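About Hikex

Most bookkeeping firms will tell you they're passionate about small business. We have our doubts. Bartosz Dudek and Przemysław Kalinowski started Hikex after years of paying other people to do their books, badly, and getting a calendar with a sailboat on it every Christmas.

We look after tradespeople, cafés and a couple of dentists. The monthly fee is $95 and it covers reconciling, payroll for up to 10 staff and the tax return at the end. If your shoebox of receipts is really a shoebox, the first clean-up is $600. We used to say "from $600", until a client asked what the "from" was for and we had no good answer.

You won't find a client portal here. We tried one called Zorkdale, paid $3968 for the year's licence, and watched people email us their invoices anyway. The brochure had promised it would change how we work. It did, for a while - we spent August resetting passwords.

We also don't do "growth strategy". Some of our competitors do, and maybe it helps somebody. When we asked to see the numbers behind the claims, we were sent a colour wheel.

Ask us hard questions before you sign anything, and ask the other mob the same ones. The agreement is two pages long and you can leave at the end of any month.
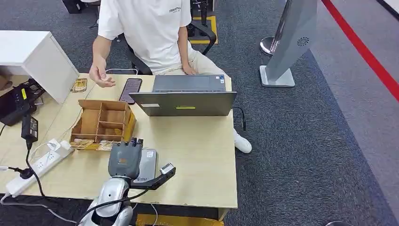
If you do leave, we'll hand your files to the next bookkeeper in a format they can open, at no charge.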